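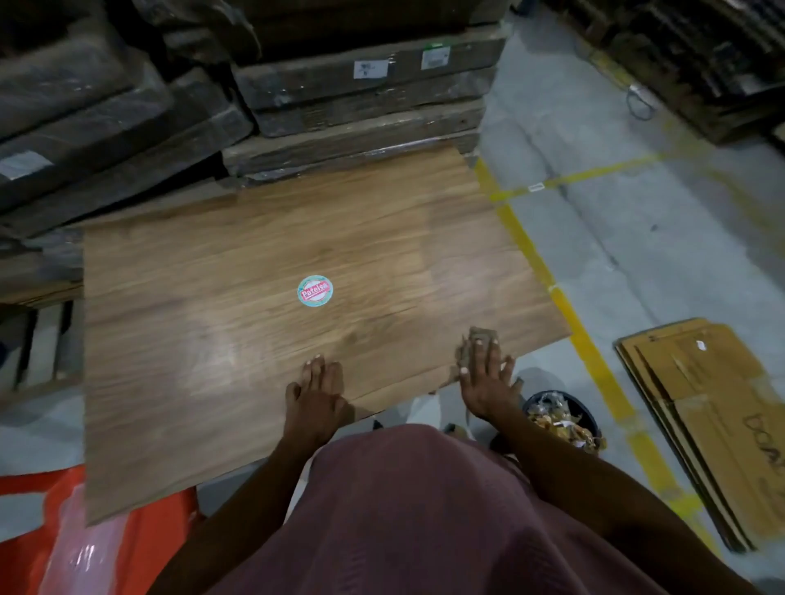 Week 6 handout: Comparing head cameras for hand tracking

Reading: Skusholm notes, chapter 4. Bring your log sheet on Wednesday.

1. Why we use a board
A gripper controller that learns from people needs to know where the fingertips are. Flat boards are a hard case. Wood grain gives long streaks that all look alike, and a glossy surface adds reflections that move with the head. The round sticker is the one clear landmark on the surface.

2. The two cameras
Rullano: narrow view, 200 clips.
Jarman: wide view, 166 clips.
Both sets go through the Fleltov tracker with the same settings. Do not tune it between sets.

3. What to log
– Clips where the tracker loses a hand
– Clips where it swaps left and right
– Fingertip error in pixels, measured from the sticker center

4. Blur and covered objects
Moving hands smear, and the tracker then places the fingertips too far back toward the palm. A hand can also cover the thing it is pressing on. Mark these clips "covered" – they are scored apart from the rest. 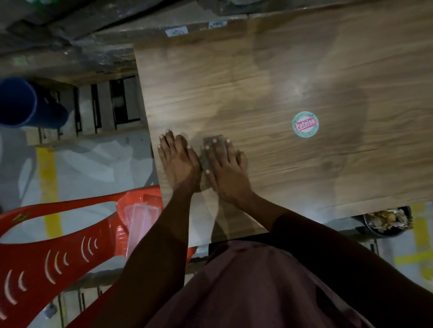
Fig. 2. Slight blur on both hands, with a small grey block partly beneath them.

For Wednesday: score 11 clips from each set.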